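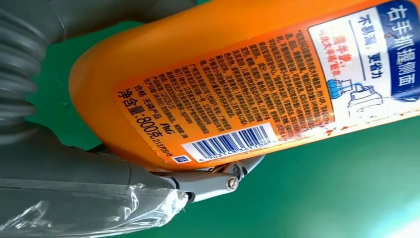

I'd been putting off the Prokik for most of the year. The sales sheet came through in January, I filed it, and then three different readers wrote in to ask whether it was worth the money. So I did what I should have done at the start and went to talk to somebody who uses one all day long.

She runs the handling bench at a small packing firm in Jutthorpe and asked me to leave her name out of it, partly because her employer is still arguing with the supplier over an invoice. Fair enough! She made me a very strong tea, cleared a stool for me and talked for the best part of the afternoon.

For anyone who hasn't met it, the Prokik is an add-on kit sold by Jornier. You get a two-finger gripper, a little wrist camera, the cabling and a software licence, and you bolt the lot on to whatever arm you already have. She bought hers for household goods: detergent, shampoo, washing-up liquid, anything in a plastic bottle that has to come off a table and go in a box.

"Bottles are horrible," she said, quite cheerfully. "People think it'll be the glass or the fruit that gives you grief. Give me an apple any day. A bottle's got a shoulder and a flat bit and a curvy bit, it's shiny, and then the stuff inside moves when you pick it up."

I asked how the gripper copes with that, and she put down her mug so she could show me with her hands. The fingers are on a linkage, so they can tuck in under a bottle that's lying on its side and close up against it. She likes this a lot. Her old gripper came straight down from above like a fairground grabber (her words) and dropped anything with a wide belly.

"With this one I can come in low. It took me a week to trust it. I kept my hand over the stop button the whole time, and my arm ached more than the robot's did."

She does have a moan about the surface of the fingers, though. They're too smooth for her liking, and she'd expected some sort of rubber pad in the box at that price. Jornier sells pads separately, in packs of 8, and she was not impressed to find that out after she'd paid. Plenty of people wrap their own fingers in film or tape, she told me, and swap it when it gets tatty.

"Film's fine, it keeps the muck off. You just have to remember it creases, and a crease changes how the thing sits. If you've spent all morning getting your grip right, don't change the film at lunch."

We moved on to the camera, which was the part I really wanted to hear about. It sits at the wrist and looks along the fingers, so it gets very close to whatever is being held. That's good for reading labels and bad for nearly everything else. A big bottle fills most of the view, and the software can't always tell which end is the cap.

"So you lean on the print," she said. "Barcode, the weight, a band of colour, whatever's showing. Bottles from abroad, I can't read a word on them, and it doesn't matter, the software only has to match the pattern. What it hates is glare. You get a bright patch across half the numbers and it just sits there sulking."

Her cure for that was a plain matt mat and moving one lamp. I've written the mat down for my own bench, where I've been making do with a glossy tabletop and wondering why I get such rotten results.

Next I asked about setting up, which Jornier says is a morning's work. She laughed for quite a long time. It took her four days, and two of those went on the hose that carries the cables. It has to be long enough for the wrist to turn right over but not so long that it droops in front of the lens, and the manual gives the whole business one paragraph.

"I tied it and untied it I don't know how many times. In the end I rang the distributor, Jabłońska, and the lady there told me where to put the clip. Five minutes. She was brilliant, she ought to be in the box with it."

The support is the thing she'd pay for again, she said. She has a paid plan at £25 a month and has used it far more than she thought she would. The spare finger set is £408, and she did pull a face at that one - so did I, to be fair.

And would she buy the kit again? She had a think and a biscuit first.

"For bottles, yes. For bags, no, I've tried, it's hopeless. If you've got a mix of everything, borrow one before you hand over any money. Jabłońska do a trial if you ask, but you do have to ask."

I have asked. Mine is due on 28th October, and I've already bought the mat.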